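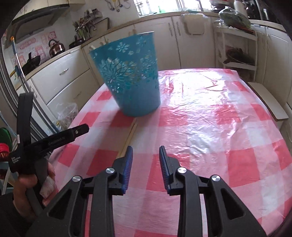 The bin task, kitchen table, window light.

Task 452 was the blue bin. Ratih Mangundap read the sheet twice before she picked up the grippers. Small item to bin, ten seconds or less, no dropped items, both tools in view at start and finish. Pass mark 96.

Brorkach had paid her for eleven years to sort returned goods at the Trilamden depot. In January the line went over to arms, and the sorters were offered either a settlement or home recording at a piece rate. She took the recording. The rate was paid per accepted clip, and a full batch was 1000 clips.

She squeezed the right handle. The fingers closed, blue pads meeting, and opened again. The spring was stiffer than the left one. She had reported this to Pearce, who ran support for the recorders, and Pearce had sent a form.

The chopsticks were on the cloth in front of the bin. They belonged to task 453 and she left them where they were.

Clip one was accepted. Clip two was accepted. Clip three was returned with code 91, hesitation. She played it back. Her wrist had stopped over the rim for a little under a second while she listened for the kettle.

At the depot a pause had cost nothing. You looked up, you spoke to Tallico on the next bench, you went on. The belt had a tolerance built in for it, four seconds per item, set by someone who had once stood there. The arms did not need the tolerance and it had been taken out. Tallico said the belt sounded different now. He was one of the six they had kept, and his work was to clear jams and wipe lenses.

She asked him what the arms were like to watch.

"Quick," he said. "They do a thing before they let go. Small turn, to the left."

Ratih put the handle down and looked at her own hand. Then she picked the handle up, started clip four and carried the item over the rim. At the release her wrist turned slightly to the left. She tried clip five without the turn and it came back with code 91.

She did the next forty the usual way and put the kettle on at noon.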